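Two Arms, One Black Table

The Ilow workshop is loud by 3 p.m. Saws going next door, radio on. The build is at the back. Two arms, bolt-together frame, parts bill of 662 dollars so far. Most of it went on motors.

First version was one arm on a shelf. It sagged. The second came in July, and the table with it – black top, metal rails, a bit of wood along the sides becuase wood was lying around.

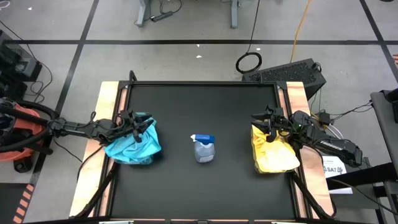 Both grippers open over the cloths, spray bottle in the middle.

Cloth is the hard part. It folds, it slides, it hides its own edges. The builders run 18 tries a night, write down the misses, then go back and fiddle with finger angles. Cables get rerouted alot too.

Next up is a stiffer base from Barer, 80 dollars used. Then new fingertips, if the printer at Ehlers is free.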